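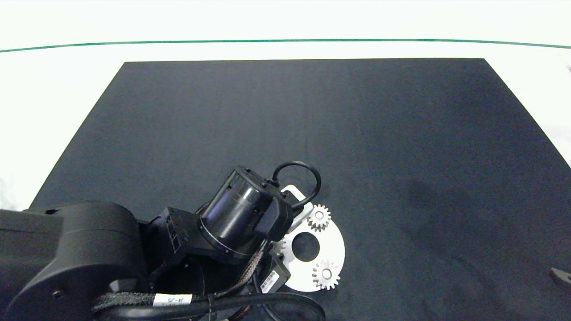
The gear plate on the work mat, with the arm coming in from the left. Two of the white gears are in plain view; the third is mostly under the gripper mount.

Home Features Reviews Workshop Back Issues Subscribe

THE LAST FEW MILLIMETERS

Two grippers, one arm and a plate of small gears

Anyone who has put a gear on a peg by hand knows how little thought it takes. You set it down, feel the teeth catch on the ones next to it, give it a small twist and it drops. The whole thing takes a second or two, and most people do it while looking at something else.

Ese Afolabi has spent most of the summer trying to get a robot arm to do the same thing. She runs the test bench at Olatunji, a small engineering shop that builds assembly cells for companies too small to have their own automation staff. Her job this season was to pick a gripper. The shop had narrowed it down to 2, and the customer wanted numbers before it would sign anything.

The first, the Tarkine, is a plain parallel gripper. Two flat fingers open and close along a rail, and a motor drives both. It is stiff, and it goes to the same place every time. The second, the Iledska, has softer fingertips and a little give built into the joint behind them. When it pushes on something that won't move, the fingers shift before the arm does.

On paper the choice looked easy. Gears need to go in exactly the right spot, so you would want the stiff one. Afolabi thought so too when she started.

"I had the report half written in my head," she says. "I figured I'd run it for a week to be polite."

The test is simple to describe. A flat white plate with a big round hole in the middle sits on a dark mat, and small spur gears go around the hole. The arm picks up a gear, carries it to the plate and tries to seat it. If the gear sits flat, that counts as a pass. If it tips, jams or stops on top of another gear's teeth, that counts as a miss. Then the part is reset and the arm goes again.

Over the whole trial the bench logged 2,474 attempts, split evenly between the grippers. The Tarkine missed 446 times. The Iledska missed 168.

Afolabi went back through the Tarkine misses to see what they had in common. Picking up the gear was rarely the trouble. The fingers closed on the edge, held it level and carried it over without a slip. Trouble came at the very end, when the teeth of one gear met the teeth of another. If they lined up, the part went down. If they didn't, the stiff fingers kept pressing until the controller saw too much force and stopped the arm.

The Iledska ran into the same teeth just as often. Its fingers gave a little, though, and the gear would turn far enough to find the gap. She later added a short twisting move to the Tarkine program, back and forth by a few degrees, and it helped. It also made every cycle slower, and the customer had asked for speed.

The soft gripper has problems of its own. Its fingertips wear, and as they wear the gear starts to hang at a slight angle. Afolabi changed them more often than the maker's sheet suggested. It is also a wider tool, and on a plate where the gears stand close together there isn't much room to come in from the side. She had to rework the approach path so the fingers wouldn't bump one gear while placing the next.

Cables took up more of her time than she had planned for. Swapping a tool means unplugging and rerouting, and a loop that is too short will tug at the wrist when it turns. One that is too long gets in the camera's view. She now leaves a set amount of slack and writes the length on a card taped inside the tool drawer.

Cameras were the other question. The shop uses vision software called Privirero to find the gears, and it did well with white parts on a dark mat. It did less well once the gripper was directly over the part – the mount hides whatever is under it, and that is the moment when you most want to see. Afolabi tried a second camera set low at the side of the bench. It showed the gap between gear and plate clearly, but it had to be realigned each time someone leaned on the table.

She left it off the final quote. The customer is getting the Iledska, one overhead camera and a box of spare fingertips. The Tarkine has gone to another bench, where it loads flat metal blanks into a press.

Afolabi's report is dated 09/09/2019. The gear plate is still on her mat, and she wants to try the stiff gripper once more with a faster twist.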